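Trying Out the Tultis Kitchen Kit – Our Term Project Report
Lilian Mollel, Oduor Muli and Mawuli Quartey

We spent most of May with the Tultis kit, which is a simulated kitchen plus a ready-made arm model you can program from a laptop, and we want to say up front that we grew very fond of it! Our supervisor, Erasto Khaemba, asked us to review it the way a buyer would, so we kept notes on everything from the installer (29 minutes on the lab's slowest machine) to the help pages, which are friendly but thin on gripper settings.

The kit comes with 11 kitchen layouts and six starter tasks. We ran 300 trials in all, mostly with the saucepan task, and Oduor gave up a whole Saturday to rewriting the approach path – the default one swings rather wide near the microwave.

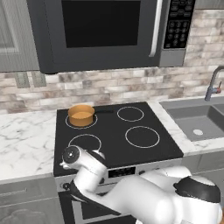

Figure 1. Saucepan task in the Tultis simulator, gripper at the front-left burner and the pan on the back-left one.

Resetting a layout is quick, and we loved that. Saving a camera view is fiddly, and we lost ours twice before Mawuli found the right menu. We would still recommend the student license to next year's group.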